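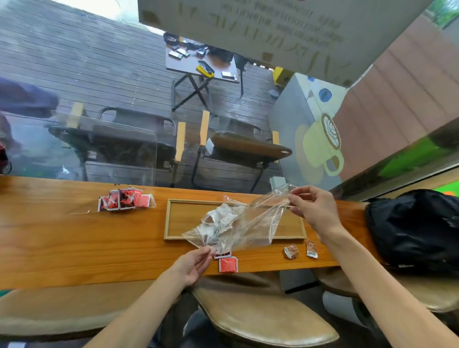 Stencil on the Birura underpass, who made it?

kelly_sowerby
I walked through the underpass on Sunday and saw a stencil of a heron with an umbrella, almost 2 meters high. No signature. Does somebody know the artist?

Relteo33
For me it is clearly Agbeko. He always leaves the feet unpainted.

daeun.tak
I don't agree. Agbeko works with a brush, and his edges are soft. These edges are very clean. I think it is Clorkiseo, who painted the fish on the bus depot last March.

Relteo33
The fish was signed. Why would she not sign this one?

daeun.tak
She signs very low, near the ground. Kelly, could you please look behind the drain pipe?

kelly_sowerby
I went again. There is a small "C" there, but also old tags, so I am not sure.

Relteo33
One letter is not a proof. I stay with Agbeko.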